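Forums > Surgical robotics > Control and perception > Thread tracking loses the strand at regrasp

mimoza_s
We're running suture placement on tissue with two instruments, planner in Nukard, thread tracker written in-house. The tracker fits a spline to the strand at 100 Hz and hands the grasp point to the planner. It holds well on a single open arc. Once strands cross over the wound the fit jumps from one to the other, and the planner gets a grasp point on the wrong piece of thread.
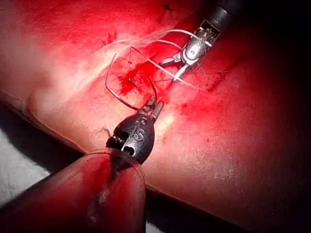 I've tried raising the curvature penalty. It stops the jumping, but then the spline cuts the corner on any sharp bend and the grasp target ends up beside the thread. Has anyone got a cost term that copes with both?

theerawat.p
Don't fix it in the cost. Carry topology between frames: keep an ordered list of crossings and only let it change when a gripper state changes. We did this in Brolel last October and the wrong-strand grasps mostly went away. The spline can then be as loose as you like.

mimoza_s
What happens when the crossing itself is hidden behind a jaw?

theerawat.p
Freeze the list and widen the covariance until it comes back.

apinya_c
I disagree with freezing. The thread slides while it's hidden, particularly under tension, so you come back with an old order and high confidence in it. We keep up to 124 hypotheses and prune on arc length. It costs more, but it recovers.

theerawat.p
124 hypotheses at 100 Hz on what hardware? Ours had to share a machine with the planner.

apinya_c
Separate box. The tracker alone takes most of it, I grant you.

sombat_t
Check exposure before rewriting anything. Pale thread next to a clipped highlight has no edge to find, and both methods will fail there. We fixed shutter and gain, masked saturated pixels, and gave masked spans no weight in the fit.
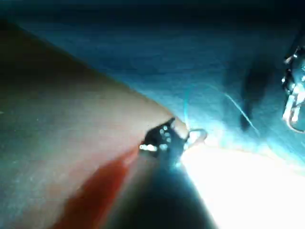
Should the tracker stop the arm when too much of the strand is masked?

Let the planner decide: publish the visible fraction with each fit, and have the planner hold position when it drops below your limit.

mimoza_s
Fixed gain is in. Fewer jumps over 390 logged frames, still bad at crossings. Trying the crossing list next, with Apinya's arc length check on top.

apinya_c
Log the rejected hypotheses too. You'll want them.

Contact the moderators | Copyright Asport Forums | Back to top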